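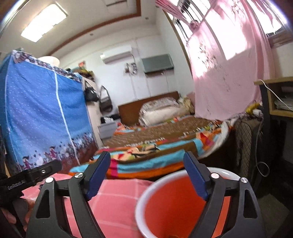 Chambre 5 : lit avec couvre-lit, tissu à carreaux et seau rond au pied du lit.

Entretien du linge : consignes pour les chambres de la maison Skendari

Le changement complet de la literie se fait désormais le samedi matin. Les chambres du bâtiment Grimbridge sont concernées en premier, celles du bâtiment Flelham suivront en mai. Le local de lavage reste ouvert jusqu'à 16 heures ; le linge déposé après cette heure passe dans la tournée suivante.

Couvre-lits imprimés

Les couvre-lits à motifs donnent lieu à la plupart des réclamations reçues ce trimestre : couleurs qui migrent d'une bande à l'autre, lettrages pâlis, bords qui gondolent. Celui de la chambre 5 réunit les difficultés habituelles, avec un fond brun moucheté de clair, des bandes turquoise, orange, brunes et magenta, des inscriptions claires et des motifs de style dessin animé en bordure. Un textile de ce genre se traite seul, à l'envers, à 30 degrés, avec une lessive sans agent blanchissant. L'essorage ne dépasse pas 900 tours par minute. Au-delà, les plis se marquent dans les zones imprimées et le repassage ne les reprend plus.

Avant le premier lavage, un essai de tenue des couleurs est obligatoire. Humecter un chiffon blanc, le presser une minute sur la bande la plus foncée, côté envers, puis examiner le chiffon à la lumière du jour. En cas de trace, laver à froid et noter « dégorge » sur la fiche de linge, référence 926. Cette fiche remplace les étiquettes volantes, qui se perdaient dans les chariots.

Les couvre-lits ne se sèchent pas en machine. Étendre à l'ombre, sur deux fils parallèles, sans pince sur les motifs. Retourner à mi-séchage. Le repassage se fait sur l'envers, à température moyenne, vapeur coupée sur les lettrages.

Tissus à carreaux et petites pièces

Les tissus à carreaux se lavent avec les teintes claires, sauf les rouges et les roses, qui forment un lot à part pendant les trois premiers lavages. Plier en suivant les lignes du motif : le pli tombe droit et la pièce s'empile sans dépasser. Une pièce froissée mais propre n'a pas à repartir au lavage. La secouer, la suspendre une nuit, puis la replier.

Les taches isolées se traitent dans la chambre, au savon neutre, avant que le linge ne soit mis en sac. Indiquer leur emplacement sur la fiche. Les détachants du commerce sont à proscrire sur les fonds bruns, où ils laissent des auréoles claires définitives.

Seaux

Chaque chambre dispose d'un seau rond. Il sert au trempage et au transport des petites pièces, jamais au lavage des sols, pour lequel des seaux séparés sont rangés dans le couloir. Le trempage est limité à deux heures. Vider, rincer et essuyer l'intérieur, puis le rebord, où se forment les dépôts de lessive. Aucun seau plein ne doit être posé sur un lit ni contre une tête de lit en bois.

Têtes de lit

Les têtes de lit en bois brun se dépoussièrent au chiffon sec avant la pose des draps propres. Une fois par mois, passer un chiffon à peine humide dans le sens du fil, puis sécher immédiatement. Pas de cire ni de produit siliconé : le film gras se dépose sur les taies et jaunit au repassage. Pour les lits placés contre un mur blanc, contrôler aussi les traces de frottement derrière le panneau. Elles partent à la gomme blanche tant qu'elles sont récentes.

Ordre de travail

Aérer. Défaire le lit du pied vers la tête. Trier à même un drap usagé, étalé au sol. Dépoussiérer la tête de lit. Poser l'alèse, le drap-housse et le drap plat, puis le couvre-lit, motifs de bordure du côté du pied. La retombée doit être égale à gauche et à droite, et le drap blanc ne doit pas dépasser de plus d'une largeur de main aux angles.

Fournitures

Les nouvelles alèses commandées chez Seneviratne sont disponibles au local de lavage, en deux largeurs. Vérifier celle du matelas avant de se servir, car les emballages ouverts ne sont pas repris. Les fiches 926 vierges se trouvent dans le casier à gauche de la porte. Les fiches remplies y sont déposées le jour même, tiroir du bas.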